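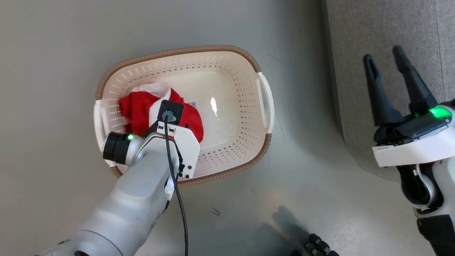 Le linge des autres, une affaire de patience
Entretien avec Rajeshwari Iyengar, retoucheuse

On entre chez Rajeshwari Iyengar par une cour où poussent deux lauriers-roses, et il faut frapper fort, parce que la machine couvre à peu près tout. L'atelier Patis occupe un ancien garage au fond, avec une verrière qui laisse tomber la lumière droit sur la table de coupe. Elle m'avait donné rendez-vous à 8 heures, « avant que les gens arrivent avec leurs fermetures éclair », et le thé était déjà servi quand j'ai posé mon sac.

Elle a appris à coudre tard, à 29 ans, après une première vie dans la comptabilité. « Je rapportais mes pantalons à une dame de mon quartier, et je restais de plus en plus longtemps pour la regarder faire. Un soir elle m'a mis une aiguille dans la main en me disant que je lui bouchais la lumière, autant que je serve à quelque chose ! » Elle en rit encore. La dame lui a d'abord fait découdre, pendant tout un hiver. « Découdre, c'est là qu'on comprend comment un vêtement tient. J'ai ouvert des vestes que je n'aurais jamais osé coudre. »

Aujourd'hui, ce sont surtout des ourlets, des doublures, des coudes usés, et puis les maillots du club Osport, qu'elle reprend chaque année en mars, quand les enfants ont grandi d'un coup. L'an passé, il y en avait 121 à raccourcir, à élargir ou à recoudre sous les bras. « Le maillot, c'est ingrat, ça glisse, ça s'étire dès qu'on le regarde. Il faut une aiguille à bout rond et ne pas tirer. Les gens tirent toujours. »

Je lui demande ce qu'elle refuse. Elle réfléchit, remet de l'eau à chauffer, déplace une boîte de boutons. « Le cuir, parce que ma machine n'aime pas ça et que moi non plus. Et les robes de mariée à trois jours de la cérémonie – enfin, je dis que je refuse. » Kaede Sekiguchi, qui travaille avec elle depuis deux ans, lève les yeux de son ourlet sans un mot, et toutes les deux se mettent à sourire.

Sur les prix, elle parle sans détour. Un ourlet simple lui prend une petite demi-heure quand tout va bien, et beaucoup de clients trouvent cela cher pour un pantalon acheté en solde. « Je les comprends, vous savez. Mais le tissu se moque du prix de l'étiquette. » Elle garde dans un cahier la trace de chaque commande, avec un bout de fil collé en face du nom, et le dernier en compte plus de 455. Elle me le montre longuement, page après page : un bleu qu'elle a cherché des semaines, un vert que Kaede a fini par teindre elle-même dans l'évier.

Et la suite ? Elle aimerait ouvrir un cours du soir pour débutants, quatre personnes autour de la table, pas davantage. « On commencerait par découdre, évidemment. » La sonnette a retenti à ce moment-là, et un monsieur est entré avec un manteau sur le bras.

Contact | © Atelier Patis, tous droits réservés | Retour en haut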